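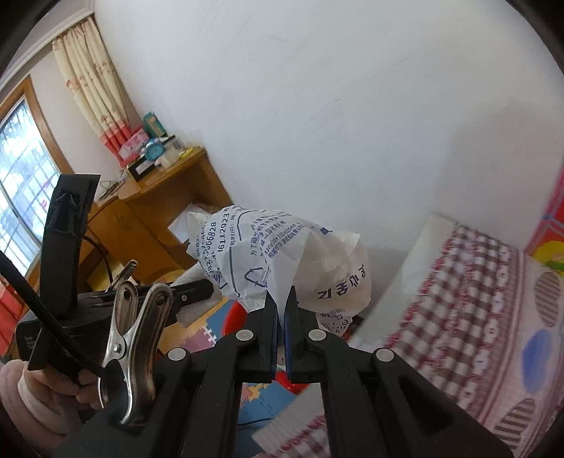

Plastic bags are my favorite thing to teach with a hand-held gripper, and also the thing that has wrecked more of my demonstrations than anything else. A mug keeps its shape while you think. A bag crumples, puffs up, slides, and looks different every time you touch it! This page covers how I record bag handling by hand so that a robot arm can learn from it later. The grip I aim for is the simple one: gather the folds into a narrow strip, run that strip down between the two jaws, and let the rest of the bag balloon out above the tips. With the jaws standing almost parallel, the pads get a good long stretch of plastic to hold on to.

What you need

A pair of hand-held grippers with cameras. Mine run on the Prekeck recorder, but any setup that saves video and jaw width together will do.
A stack of thin shopping bags, some printed, some plain.
A bed, a mat or a table with enough room for both elbows.

Before you record

Wipe the pads with a damp cloth and let them dry. Plastic film is slippery enough already, and a bit of lint makes it worse. Open and close each gripper fully a few times while the recorder is running and check that the width reading goes all the way to both ends. If it stops short at the closed end, redo the zero now. A bag is so thin that a small error there makes "holding" and "just missed" look the same in the data (I lost a whole afternoon to this in May).

Then sort out your cables. Run them back over your forearm and behind you, so that a slow turn of the wrist doesn't drag anything through the view.

Recording a pass

1. Drop the bag on the surface and leave it however it lands. Resist the urge to tidy it!

2. Start with both grippers open and in view of the bag. Hold still for a breath so there is a clean beginning.

3. Bring one gripper down over a ridge in the plastic. Look for a fold that stands up by itself.

4. Close slowly until the film stops sliding, then squeeze a touch more.

5. Lift straight up. Give the bag a moment to settle before you move sideways.

6. Bring the second gripper in for the opposite corner, or for a handle if the bag has them. Come in from the side so the jaws don't bump.

7. Lay the bag down at the target spot, open both grippers wide and back away the way you came.

A pass takes me 18 or 19 seconds. Going faster feels great and gives you blurry video, so keep to the speed you'd use for carrying a full cup.

When you miss

Keep going. If the jaws close on air, open them, back up a little and try again in the same take. Those recoveries are wonderful material, and my policy for the Bristwood arm only began retrying after I stopped deleting them. I do throw out takes where I bump the desk, or where my free fingers help the bag along.

Mixing it up

I record in sets of 16 and change one thing between sets: the bag, the surface, the side I start from, the light. Patterned cloth is well worth including, and so is a room with ordinary clutter in it. Plain bags on plain sheets are the hardest pairing, so I put those in the middle of a session while my eyes are still fresh.

You don't need 1000 takes before you try training. Run a small batch first, watch where the arm hesitates, and record more of exactly that. With mine it was the second grasp, every time, and two extra sets with the far corner tucked under made a lovely difference.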